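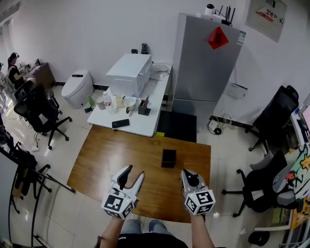
Chapter 2
Desks, Surfaces and the Shared Room

Most workrooms are not designed. They fill up. A desk goes in, then a second table up against it, then whatever needs an outlet. By October the desk is where cups live.

This chapter is on small shared workrooms, the kind where people type, print, eat and build things inside the same four walls. Read it with your own room in mind.

Start with the desk. Typical load: mug, water bottle, pens, phone, a bowl somebody meant to wash. Cables at the back corner. None of it is trash, which is why it stays. Esperanza Park, who ran the Cliststead room survey, sorted desk items by when they were last touched and skipped the question of what they were for. Fast method. We use it all through the chapter.

Key terms: landing surface, dead corner, clear run, parked item.

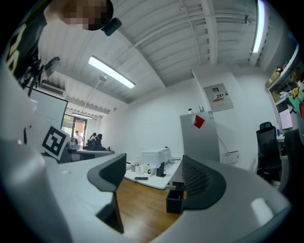
Next, the clear run. This is the stretch of open floor between the working end of a room and its door. Keep it open. Boards and stands drift into it becuase they're light and easy to shove, and after a while people just walk around them.

Light matters too. Daylight from a doorway fades fast as you go in, so the back desks depend on the ceiling fixtures. Check them with the door open and again with it shut, the results can be very diffrent.

Before you read on
Pick one table. Write down everything on it, no tidying first. Mark each item T (touched today) or P (parked). Keep the list, you'll need it for Section 2.3 and the Quintanilla floor plan in Exercise 11.

2.1 Landing surfaces

A landing surface is any flat top within reach of where you sit or come in.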